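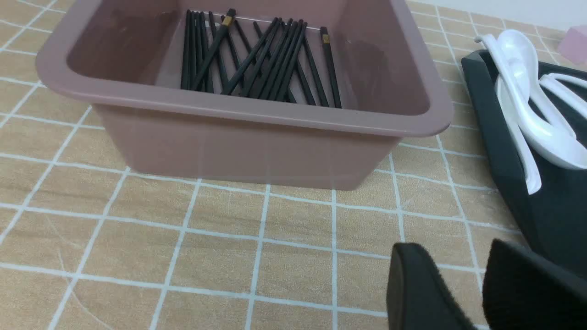
Skorngate Docs > Manipulation > Ortner 3 > Sorting tasks

4. Setting up the utensil sorting task

This section covers the physical setup and recording procedure for the utensil sorting task used to train and test the Ortner grasp policy. Complete the wrist camera calibration in Section 3 first. Episodes recorded with an expired calibration are rejected at import.

4.1 Preparing the work surface

1. Lay the grid mat flat on the table and tape down the corners. Wrinkles under the grid lines show up as false edges in the depth estimate.
2. Place the basin on the mat, open side up, to the left of the gripper's start position.
3. Place the tray to the right of the basin. The tray may sit at an angle to the grid lines.
4. Put the chopsticks in the basin and the spoons on the tray. Do not straighten them.
5. Jog the arm to the start pose and open the fingers fully.
6. Check the live wrist view. Part of both receptacles must be visible. The gripper fingers should show at the lower right.

CAUTION: Keep hands off the table while the arm is enabled. Press the hold button before moving any utensil.

4.2 Checking the start state 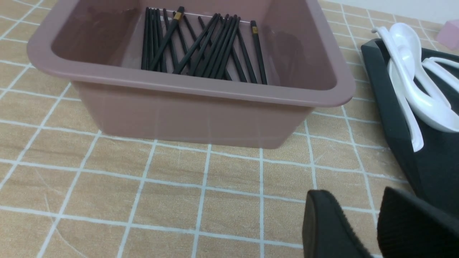
The start-state checker scores each receptacle separately and reports a class and a confidence value. Thin dark items are the harder class. Where chopsticks lean together against the back wall of the basin and overlap, the segmenter tends to merge them into one region, and the gold band near the upper end of a stick is often the only mark that separates it from its neighbors. The checker therefore reports "bundle" for the basin and does not attempt a count. White spoons on a dark tray are segmented one by one, including where a handle runs under another bowl.

1. Select Check start state.
2. Wait for both receptacles to return a class.
3. If either confidence value is shown in red, adjust the lighting and repeat the check.

NOTE: Glare on the inner wall of the basin lowers the confidence value. Move the lamp, not the basin.

4.3 Recording

1. Enter the operator name and the session label.
2. Select Record and wait for the tone.
3. Run one transfer per episode. Return to the start pose before stopping.
4. Mark the episode as success, failure or discard.
5. Repeat the start-state check after every 25 episodes.

4.4 Reference result

The reference set holds 3,801 episodes, of which 2,511 were kept for training after review by Macarena Maldonado and Patricio Insaurralde. Discarded episodes are stored in the Urncombe archive and can be requested for failure analysis. Policies trained without the start-state check must be listed separately in any comparison table.

Section last revised September 23, 2018.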